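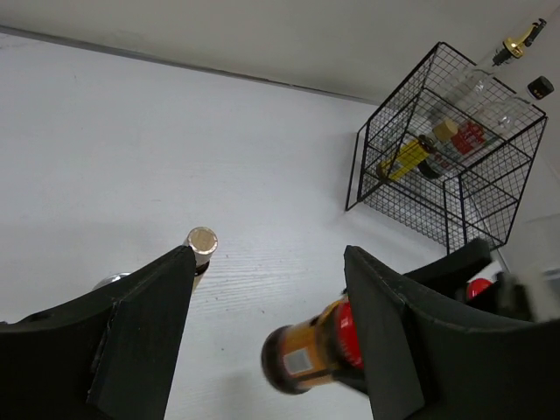 Siham Abdelaziz reckons you can't compare two grippers fairly unless you run them on the same bottles, same table, same speed, and she wrote in to say the last version of this page skipped all three. Fair point. So, rewritten. Quick version, I've got a bench to clear.

What this covers: trying out soft-ish wedge fingers against plain parallel jaws on small bottles, with a wrist camera. We had the Pletwood wedge pair and the Jilleo parallel pair. Same arm, same controller, nothing swapped in between except the fingers.

What you need

Arm with a wrist mount and a camera that can see both fingertips
Two sets of fingers
A pale table, wiped down
Bottles and jars you don't mind dropping. Mix of shapes, glass and plastic
Something to drop them into. Wire basket is good, you can see in from the side
Notebook or a spreadsheet. Paper is quicker

Step 1. Fit the fingers and zero them

Close fully, set zero, open fully, write down the opening. Do it again after the first ten grasps. The Jilleo pair crept by 3 mm on us before we found the loose screw. Do not skip this, every number after it is rubbish otherwise.

Check the camera after every finger change. Wedge fingers are broad and eat a big chunk of the view at the bottom corners. If you can't see both tips with the jaws open, tilt the camera before you do anything else, not halfway through a run.

Step 2. Pick the speed and leave it

We ran everything at 75 mm per second on approach. Slower on the last bit. Whatever you choose, both grippers get the same. Tempting to speed up the one that's going well. Don't.

Step 3. Standing bottles first

Easy ones. Come straight down, jaws open, bottle centred between the tips. Close. Lift a hand's width. Hold for a slow count of five. Lower.

Score it like this:
2 = lifted and held
1 = lifted, slipped or tilted
0 = missed or knocked over

No half marks, we tried half marks and spent longer arguing than testing.

Centring is where most of the misses come from. Small bottle, wide jaws, and if one finger touches well before the other it just shoves the thing sideways. Line up on the cap from above and nudge until the gaps either side look close to even.
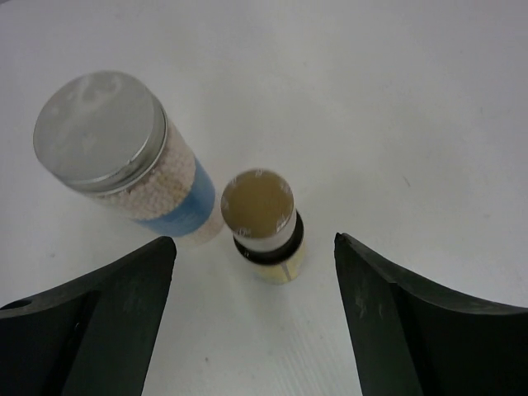

A bit off centre is ok for the wedge pair, the bottle tends to slide in along the faces. Parallel jaws are fussier. Give those an extra nudge before you close or you'll be standing bottles back up all afternoon.

Watch out for neighbours too. A big jar near a small bottle means one finger has to come down beside it, and a broad finger wants more room than you'd think. Either rotate the wrist so the jaws close the other way, or move the jar and note that you moved it. Note it for both grippers!

Step 4. Bottles on their sides

Harder and more use. Turn the wrist so the jaws close across the body, never end to end. Grab near the middle. Near the cap, the heavy end drops and you get a lovely swing and then a bang.

Round glass rolls. If it rolls before contact that's the table, reset it. If it rolls on contact that's a 0.

Step 5. Into the basket

Go higher than feels right, tall things already in there stick up past the rim and the fingers catch them. Open slowly. Opening fast with the wedge pair flicks light bottles off to one side.

Empty the basket before it gets crowded. We let it pile up once and lost a good run to a jam.

Step 6. Write it up straight away

Finger set, object, standing or lying, score, anything odd. We gave each finger set 18 goes per object. Less than that and one unlucky roll swings the whole thing.

What we got

Standing bottles, not much in it. Lying bottles, Pletwood wedges clearly ahead. Narrow gaps, Jilleo jaws ahead, thinner fingers so no suprise there. For mixed clutter I'd fit the wedges and put up with the blocked view.

Common problems

Fingers close but report no grip: force threshold too high for light plastic. Drop it a notch, then rerun everything you've already done with the other set as well. Sorry.

Camera exposure jumps about: white table plus shiny lids. Lock the exposure.

Ueda controller throws error 991 when you swap fingers: power down first. It doesn't like hot swaps. Took us most of a morning.

Grip gets worse thoughout the day: wipe the finger faces. Dust.

Skerkton fingers are next, same method, same bottles. If you run this with something else send me the scores and the speed you used, a score without the speed is no good to me.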